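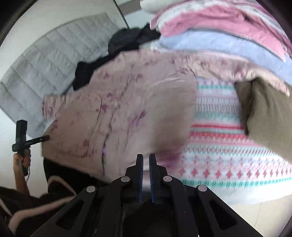 Wed 10 July. Folding and stacking, second day

Continued from yesterday's page. Load weighed before the wash on the kitchen scale, in two parts: 2,778 g together. I write it with all the digits only so that we can compare with the next load of the same kind, I do not believe in the last one.

Wash as on the card inside the machine door. Brustonix liquid, small cap, no softener. Spin at 900. Ívar Juhl wanted the faster spin again and I said no for this one. In March we did the faster spin with printed cottons for Hallgrímsson and the creases that came out of it stayed in after two ironings, especially along the front bands of the shirts. The slower spin costs us half an afternoon on the line but I find it is a fair price in winter also, if the line is put up on the verandah and not behind the shed.

Took everything in before lunch. Worked on the bed in the back room and not on the cutting table. The table is better for the height but the bed is softer and wider, and a shirt can be laid out with both sleeves without hanging over anything. The disadvantage: the patterned bedding makes it difficult to see where a printed shirt ends. With the floral shirts I lost the line of the hem more than once. Next time please put a plain sheet over it first, the undyed calico from Bellell would do.

Shirts

The method we have written on the wall says: button, turn face down, sleeves to the back, sides in, fold up in thirds. I have followed it and I have some remarks.

1. For soft shirts with gathered cuffs, the sleeve does not want to lie flat. The gathering pulls the last hand-width into small folds, and if you press it down with the palm it only moves the folds further up the arm. I now lay the sleeve with a slight curve, cuff last, and I leave the gathers as they are. They are made to be like this.

2. A front edge that has gone wavy should be made straight before the first fold, not after. Hold the collar end with one hand and draw along the edge with the other, toward the hem. Do not pull hard. When the edge is left wavy, the two fronts do not meet and what is under the shirt comes up in the gap, and then it is folded in together. This has happened to me today with a handkerchief. It was found again only when I counted the handkerchiefs.

3. Long creases in the body: smoothing from the middle outward is better than from top to bottom. I did both, on the pink shirt with the purple flowers and on the plain ones. From top to bottom the crease only travels and arrives at the hem as a small hill.

4. Width of the folded shirt. The board we cut is too narrow for the longer sleeves. They go around it and come back on the same side, so that the shirt is thick in the middle and thin at the edges and it will not stack. I would like to cut a new board 100 mm wider. Ívar has leftover masonite, I will ask him.

Time for a shirt I did not measure today, I was interrupted by the telephone (Dristuvora, about the delivery of the zips, they are still not able to say which week. I asked them to write an email so we have it on paper).

Bed things and padded pieces

After the shirts, the flat things. These should be easy and they are what takes the most space. I folded all of them lengthwise first and then across, to the depth of the shelf, and I put the fold to the front so that one can take hold of a piece without opening the layers of the neighbour. This was Ívar's suggestion and it is good. Before, we had the loose edges at the front and every time somebody took a pillowcase the whole shelf came with it. 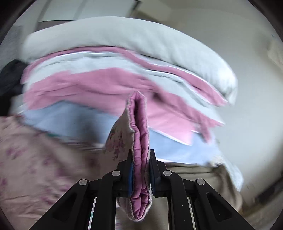
The order in the stack matters more than I thought in the morning. I had supposed that the heaviest piece should go to the bottom, as with books, but a big piece which is soft makes a round bottom and everything above it tips slowly to one side. So I tried the reverse, with the thin flat pieces first and the bulky one on top, and it stands better. In this stack the pink ones are in the lower layers and the large grey-white one lies over them with its thick fold. One can see from the pink how the wrinkles remain where a layer was not smoothed before the next one came. The piece with pink on one side and flowers on cream on the other shows also what the overlocking is good for: the pale hem is easy to find with the fingers, and when you have the hem you have the edge of both sides at once. For the pieces which have only a turned hem I was searching much longer.

Question for the two-sided pieces: which side should be outside? If the plain side is out, they disappear between the other pinks and one must lift everything to find the right one. If the flowers are out, you can recognise it immediately, but the print is on the side which gets the rubbing and the light. My preference is plain side outside and a small corner turned over at the front. I have done this with one. It is not very beautiful but it works for me, let us see if it works for somebody who did not fold it.

The padding makes its own difficulty. A padded piece doubled over does not give a sharp fold, it gives a round one, and it springs open a little when you let it go. Pressing it with the flat iron is not a solution, we lost the loft of the sample in March exactly like this and it never came back to its colour also (a shine on the ridge of the fold, visible in side light). I would rather leave the fold round and give it the space. Maximum height of a stack with padded pieces in it should then be up to 5 layers, no more. I have written it with pencil on the wall card, under the shirt method.

Things which did not go well

The grey-white piece I folded alone. One should not. The corners were not on each other, and the correction at the end hides it only from the front. From the left side you see three edges where there should be one. To be done again with two people.

Also the lint. The dark socks were dried beside the flannel, my own mistake, and I spent some time with the brush. Please keep the flannel on the inner line.

To do

- plain sheet over the bed before working
- new board, ask Ívar for the masonite
- refold the grey-white piece, two persons
- order calico from Bellell, same weight as last time, and ask if they can send it unwashed
- answer to Hallgrímsson about the labels. They want them sewn in the side seam, I still think the neck is better for a shirt but it is their shirt
- look at the stack again tomorrow in the morning and note if it leans, and to which side

Left the window open a hand's width in the back room. The shirts are on the chair, folded but not yet on the shelf, please do not put them away before I have checked the widths against the old board.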